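Bimanual chair push: arms fight each other after contact

tulldale_ctl - 28 Jan 2020
Both grippers on the backrest, Cartesian impedance on each arm, stiffness 400 N/m.
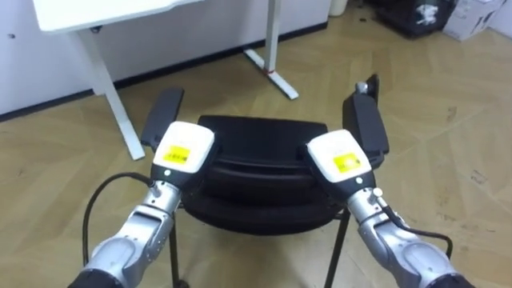
Internal force climbs as soon as the chair yaws. Planner is Ekley, replanning at 4 Hz.

farnitach
4 Hz is your problem. Stale targets.

rk_200
Disagree. Two independent controllers will squeeze at any rate. Control the object frame and regulate internal force separately.

tulldale_ctl
Tried that in March - drifted. Will retry with the wrist bias zeroed.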